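Workshop notebook – Kirneck viewing group, February
Evening entry, started 7:40 pm

Season two of Nevora, episode 5. Watched it on the big screen with the sound through the stereo, then a second time on the laptop with captions on. Notes are from the second pass unless marked.

Continuing from the last entry, where I said I would stop guessing about the harbor plot until it gave us something to work with. It gave us something. The ledger Nicholas burned in the pilot was a copy. The show had been pointing at this for a while (the handwriting on the page in episode 2 slants the wrong way) and Efa Watkins had it in her notes weeks before I did. Credit to her. I have gone back and initialed her entry.

What worked

The opening. No music for the whole walk along the quay, then the phone rings and it is the wrong ringtone. I missed that the first time. Captions have it as "unfamiliar ringtone," so the writers want us to catch it.

The dinner. Long, slow, mostly people passing dishes and not answering each other. I timed it at 19 minutes including the cut to the kitchen. I would have taken five more. The actor playing the aunt does more with a serving spoon than the rest of the cast gets to do with a page of dialogue.

The hospital call at the end of act two. One side only, and we never learn who is on the other end. Last season they would have cut to the other person.

What did not work

The chase. It goes on too long and the geography is off. They leave the boatyard by the north gate and come out by the church, and we know from the map in the pilot that the church is across the river. Llinos Prydderch says they could have used the footbridge. I went back and looked and there is no footbridge on the map. Left as an open item.

The new detective. He explains the case to his partner, who was in the room for all of it. The recap at the top of the episode had already done this once.

Color. Everything after dark is blue again. They fixed this for two episodes and now it is back. I turned the brightness up on the second pass and could at least see who was holding the flashlight.

Comparison with Plivell

Llinos asked for this, so I am putting it down while I remember. Plivell had the same kind of mid-season turn, the document that was not the document, and it fell apart because they told us in a flashback. Nevora tells us by having someone recognize the paper. No flashback, one line, on to the next thing. I think that is why the dinner right after it holds up.

Where Plivell still wins is the secondary cast. I can name every person who worked in that bakery. I could not tell you the name of the guy who runs the boatyard here, and he has been in every episode.

Predictions log

Carried over: the aunt knows where the real ledger is. Still open, looking better.
Carried over: the brother is alive. Efa is for, I am against. Still open.
Closed: the fire was an accident. Wrong. My guess, struck out.
New: the hospital call was from the brother. Efa's, obviously. She wants it dated before the next episode so I am writing it in pen.
New: the detective is gone by the finale. Mine. Partly a wish.
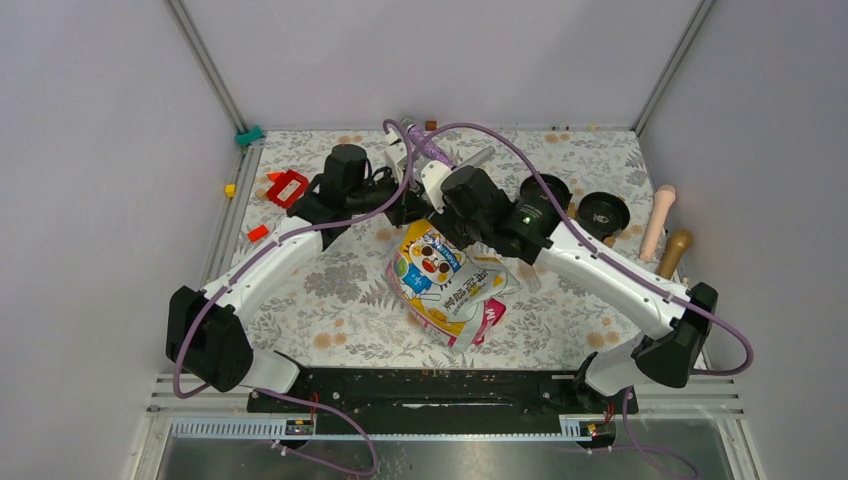 For next time

Check the handwriting again in episode 2, the page on the desk and the page in the envelope. I only compared one of them.

Ask Llinos for the footbridge timestamp.

Write up the dinner properly for the group page. Limit there is 200 words, so the spoon and the silence and leave the rest out.

Efa has not seen the last ten minutes – keep this page folded until she has.

Stopped 10:15 pm.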